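Sorting Plastic Bottles at a Small Bin Station

1. Line the bin. Fold the bag over the rim by 2 inches and pull it tight at the corners. A translucent bag shows the fill level without lifting the lid. Stand the bin in a back corner, with the bottles laid down off to one side. 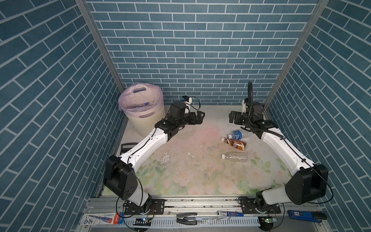

Should caps stay on the bottles?

Most local programs now want them screwed on. Check the list from your hauler, as a few still ask for caps in a separate bag.

2. Empty before you toss. Open each bottle, pour what is left down the drain and replace the cap. Water bottles take a few seconds. Soda bottles need one rinse — sugar residue draws ants by September.
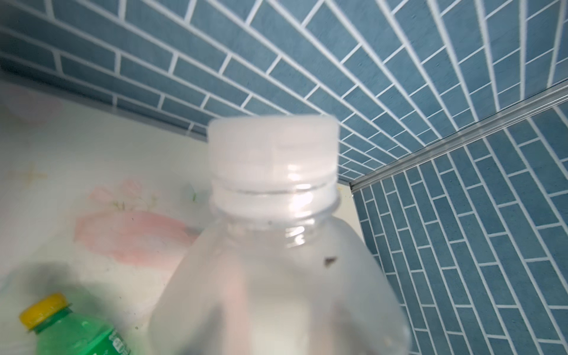 3. Wipe the walls. Brick-pattern panels collect splashes along the light grout lines. Use a damp microfiber cloth and a drop of dish soap, working along the rows, then run a dry corner of the cloth down the metal corner strip. Skip abrasive pads.
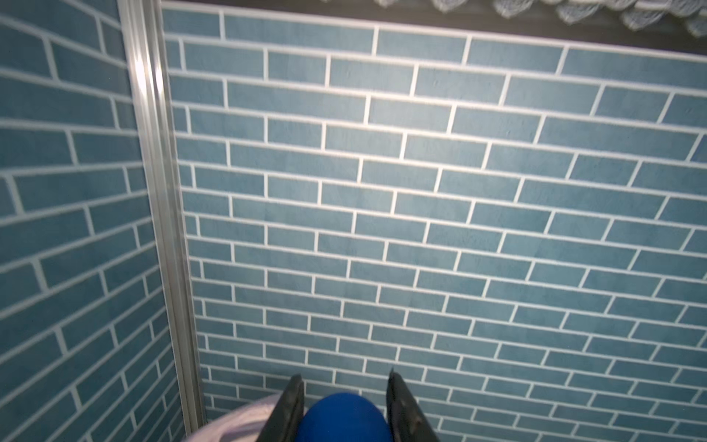

4. Change the bag. Tie it off at three-quarters full. Wash the bin every 8 weeks and let it dry upside down before relining.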